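Bornero Community Forums > Memory and Storage > Desktop Memory
Topic: Drundura modules and mixed-kit support after the January firmware

Posted by clultley_support
August 26, 2019

The Clultley office wishes to raise a matter regarding the Drundura desktop memory modules. We maintain 60 desktop systems for our member offices, all of them fitted with two modules from the first production run. In January, Bornero released firmware that changed the way memory timings are read at startup. After that release, 18 of our systems began to start at a lower memory speed than the one stated in the product sheet.

We have reviewed the support notice and find no mention of this change. We would ask whether other organizations have recorded the same result, and whether Bornero intends to revise the notice.

Posted by tower_bench

We can confirm a similar result on a smaller number of machines. In our case the reduced speed appeared only where modules from the first and second production runs were installed together. Systems with matched modules continued to start at the rated speed.

It is our view that the firmware is working as designed. The two runs carry different timing tables, and the board selects the slower of the two. The original poster may wish to check the part numbers before attributing the matter to the firmware.

Posted by clultley_support

Part numbers were checked before this topic was opened. All modules in the 18 affected systems are from the first run. We do not accept that mixed kits explain our case.

Posted by records_and_supply

Our department purchased 600 modules under the Yakubu supply agreement, and the agreement states that all units delivered under a single order shall be interchangeable. If the two runs cannot be used together at the rated speed, that condition has not been met, whatever the firmware does. Buyers under the same agreement should review section 2 of their copy before requesting replacements, as the claim must be made through the supplier and not through this forum.

With respect to the technical question, we suggest the following order of work:

Record the memory speed shown at startup.
Restore the default settings and start the system again.
Test each module alone in the first slot.
Return to the earlier firmware only if the first three steps show no change.

Open desktop tower, processor socket bracket raised:
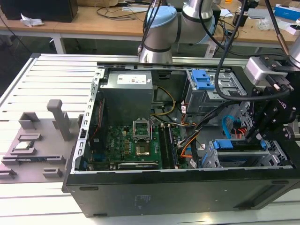
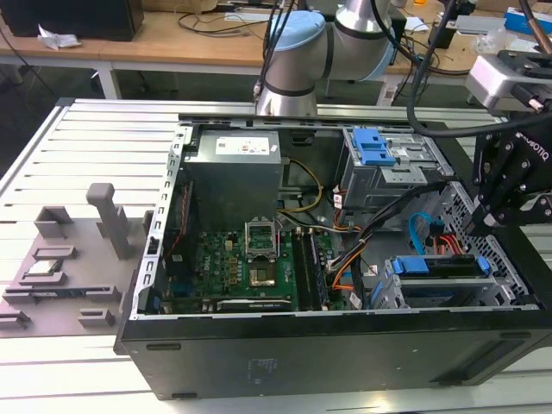
Posted by northside_it

Returning to the earlier firmware should not be recommended in an open forum. The January release also corrected a fault in which systems failed to resume from sleep, and an office that goes back to the older version will see that fault again. We reversed the update on several machines in the spring and had to apply it a second time within weeks.

Posted by records_and_supply

The point is noted. The step was placed last for that reason. We would still regard it as a valid test on one system, provided the machine is taken out of regular service first.

Posted by clultley_support

We have now completed the steps on two of the affected systems. Restoring the default settings made no difference. Each module, tested alone, started at the rated speed. The lower speed returned when both were installed. We have sent these results to Bornero and have requested a written reply.

Posted by tower_bench

In light of those results, we withdraw our earlier comment as it applies to your systems. We maintain it for ours. Please post the reply from Bornero when it is received, together with the firmware version to which it refers.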